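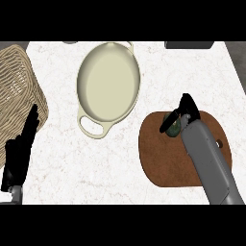

Living with a Kitchen Arm: Tips After 170 Dinners

My sister-in-law Milagros Londoño calls the Garnora rental "a dishwasher with opinions." We have had the two-arm kit since December, and I have opinions of my own.

Clear the counter first. The arms are polite about a cutting board and a baking dish. They are less polite about mail, keys and the good scissors. Pick a spot for each thing and leave it there.

Buy avocados a day early. The grip comes set at 35, fine for a lemon and a bit enthusiastic for anything you plan to slice. I run it at the lowest setting that still holds on. If the fruit is ready for guacamole, pick it up yourself. You have hands, you may recall.

Put a damp dish towel under the cutting board. Ours used to creep toward the sink a little with every pickup.

Baskets are trickier than bowls. Fingers can snag in a loose weave, so tuck in any stray ends and set the basket where an arm can come in from the top.

Wipe the finger pads every night – warm water, one drop of soap, dry cloth. Onion juice lingers. So does the smell of a pad you forgot for a week.

Skip the Plornetberg spare pads. They cost less and they shed. The Kuroda ones fit, though you need to press until they click.

Now the money. The plan is $44 a month, and the setup visit was another $35. Yhon Palomino came out to do ours and was very patient about our outlets. Is it worth it? For fetching and setting down, yes. For speed, no. I can make a whole salad while it considers a tomato.

Cancel by phone, before the renewal date. The button on the website is mostly decorative.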